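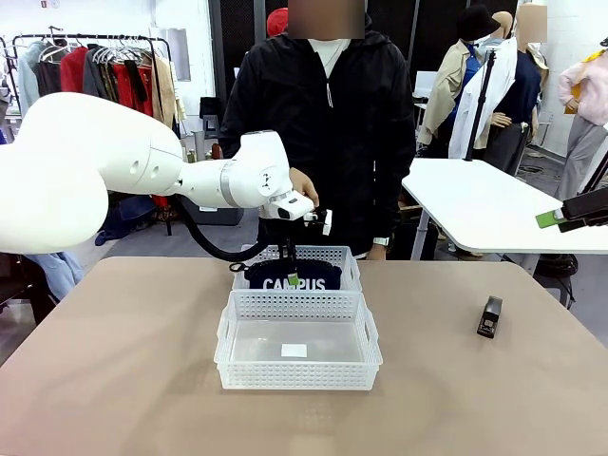

Suleiman Fashola's comment on our first draft was that we had spent six pages on the policy and half a page on the recorder, and that the recorder was where our results came from. He was right, so this version is organized the other way around.

## 1. What we set out to do

The task is to move a garment from one basket to another. The project was to write the software that records hand-guided demonstrations, cleans them, and trains a small policy on them. The arm's own controller was already working when we started in May. We did not change it, apart from switching on its hand-guiding mode through the vendor interface.

Our code is in three packages:

- `cavell` - recorder and time alignment
- `wisden` - episode viewer and trimming tool
- `shi` - training and playback

## 2. Recorder

The recorder subscribes to joint positions, gripper width, wrist force and one fixed camera. Joint data comes in at 1,000 Hz and the camera runs at 30 frames per second. The first version stamped every message when our process received it. Under load the camera messages queued up, and the pictures ended up behind the joint data by several frames. We did not see this in the viewer, which played both streams by the same wrong clock.

We found it when the trained policy kept closing the gripper early. It had learned to close on a picture taken before the fingers reached the cloth. The fix was to stamp each message at the source and pair every camera frame with the nearest joint sample. Frames with no joint sample within 4 ms are dropped and written to a log.

Old episodes could not be repaired, as the source times had never been saved. We deleted them and recorded again.

## 3. Hand guiding and the force signal

When a person holds the wrist and leads the arm, the force sensor reads the person's push together with the contact from the cloth. We tried to subtract the push using a simple model of the arm's weight and friction. It worked in free space and failed near the basket walls, where people tend to correct sideways.

In the end we left force out of the policy input and kept it only for trimming. `wisden` marks the start of an episode at the first clear push and the end when the force has stayed low for a full second. A person then checks both marks. Automatic trimming alone cut the release off too many episodes - mostly the ones where the operator paused over the second basket.

## 4. Policy and playback

The policy takes the camera picture, the joint positions and the gripper width, and predicts a short run of future joint targets. Training runs for 4,000 steps on the lab machine called Plavholm. We use the last checkpoint. Picking the one with the lowest validation loss gave worse motion on the arm, and we don't have a good explanation for that.

Playback sends the targets through a speed limiter. Before the limiter was added, the jump between one predicted run and the next was large enough to trip the controller's safety stop. Blending the overlap between runs removed most of the jumps, and the limiter handles the rest.

## 5. Known problems

Cloth lying flat on a basket floor is still hard. The policy lowers to a height it has seen before and closes there, whether or not there is fabric between the fingers. Gripper width after closing would be enough to detect a missed grasp, but `shi` has no retry logic yet.

The camera position is also fixed in the config file by hand. If the camera gets bumped, nothing in the software notices. A check against a stored reference picture at startup is on the list, along with a proper error message when the log disk is full. At present the recorder just stops.

Setup steps and the message format are in the README of each package. The `cavell` README was last updated 2023-07-30 and matches the code used for this report.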